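**Teaching an arm to tidy a table, one try at a time**

May 17, 2023

The lab at Carkley sits at the end of a long corridor, and you hear it before you find it. Somebody is laughing, a motor is humming, and a voice says, "Okay, reset, go again!" The project is called Gurkon, and its goal is easy to say and hard to reach: get a robot arm to handle the things people leave on kitchen tables, without anyone writing out each movement by hand.

The engineer who runs the collecting side has been with Gurkon from its first week. She talks fast and with her hands, and she loves this part of the job, the part many of her colleagues try to pass on to somebody else.

"People want to hear about the model," she told me. "I get it, the model is exciting. But the model only knows what we show it. If I show it 200 sleepy, careless examples, I get a sleepy, careless robot. So I'm in here with the fruit."

An example, in her vocabulary, is one complete attempt at one small job. A person guides the arm through it, and everything is recorded together: the joint positions, the opening and closing of the gripper, the views from the cameras. Then the table gets rearranged and the person does it again. A wrist view rides along with the hand the whole way, and a second view looks down on the table.

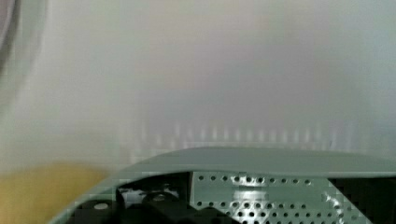
"The wrist camera took me a while to love," she said. "When I started, I'd look through the recordings and throw out anything where I couldn't tell what was going on. Big blank wall, blur, gone. Then one of our students put a bunch of them back in, and the arm got better at approaching things! It makes sense when you think about it. The arm spends a lot of its life traveling between interesting places. It has to know what that feels like too."

She still throws recordings away, just for different reasons. A cable snags, or the operator hesitates halfway and changes their mind. Hesitation is the one she watches for most closely. A learner copies everything, she explained, including the pause where you were wondering what to have for lunch.

I asked how many examples they have now. She grinned and pulled up a spreadsheet. "We passed 700 last month. I wanted to bake a cake. Then someone reminded me that they cover 8 tasks, and they aren't spread evenly at all, so some tasks are still hungry." (Anything involving a mug has plenty. Anything involving an oven door has far too few, and she knows exactly whose turn it is to fix that.)

Her rules for operators fit on an index card. Move at a steady pace. Finish what you start. Change the layout between tries, and change it in ways that feel a little silly.

"That last one is where people struggle," she said. "We're all so neat! You ask somebody to scatter food on a table and they make you a place setting. I want the stuff in odd spots, turned odd ways. Real kitchens are odd. My own kitchen is a disgrace, and I consider that professional research."

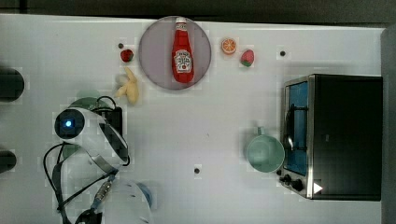
"What you pick matters as much as where you put it," she went on. "A bottle is a nice solid thing to grab, but it wants to roll. A strawberry is tiny. A mug has a handle, and a handle is a decision — do you go for it or do you take the rim? Two operators will do it two different ways, and both are right. I used to make everybody agree. Now I let them differ a bit, and I write down who did what."

That notebook came up several times. It's an actual paper one, with entries by shift, and she says it has rescued the team more than once. Last August the arm developed a strange habit of drifting left before each grasp. The code was fine. The notebook showed that a big batch of examples had come from one operator who leaned left to see past the arm, and steered it left as they leaned. They moved the chair and recorded the batch over.

The next step is a shared set with the group at Crenshaw, which uses the same arm but a different table. A small company, Clandum, is building the tool that will sort and label the recordings from both labs. She is thrilled about the second table in particular.

"Different light, different people, different habits," she said. "If it can learn from them and from us, and then do something sensible in a room neither of us has set up, I'll be unbearable for a month."

Before I left, she let me try two runs. My first was jerky and she deleted it on the spot, very cheerfully. The second one she kept, and she wrote my initials in the notebook next to the word "slow."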